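Hardware swap table returns to Murbridge library
By the Plostley Courier newsroom
Sunday 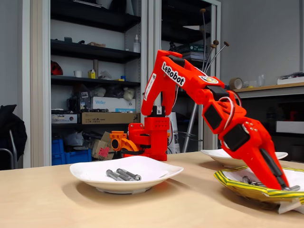
MURBRIDGE, December – Residents with jars of spare bolts in the garage will have a place to take them this month, when the hardware swap returns to the reading room of the Murbridge library.

Sorting began this week. Bolts are being matched by length and thread and set out on white plates, with striped paper trays also in use on the tables. Hex-head bolts make up most of what has come in so far, followed by wood screws and washers.

Last year's swap took in 833 donated items, and 300 of them were left at closing time. Those went to the repair bench at the Barros Street school.

Visitors may take up to 60 pieces each at no charge. They do not have to bring anything to trade. Rusted or bent hardware will not be accepted, and neither will loose nails.

Donations can be dropped at the front desk in a closed bag or jar. The desk has asked that each bag hold no more than 200 pieces and that metric and inch sizes be kept apart.

The swap opens at 10 a.m. Sunday and closes at 3 p.m. Parking is free in the Kukimska Avenue lot behind the building.

Recent items
Plostley bridge lane to stay closed through December
Barros Street school adds evening woodworking class
Murbridge library extends weekend hours
Leaf pickup ends on Kukimska Avenue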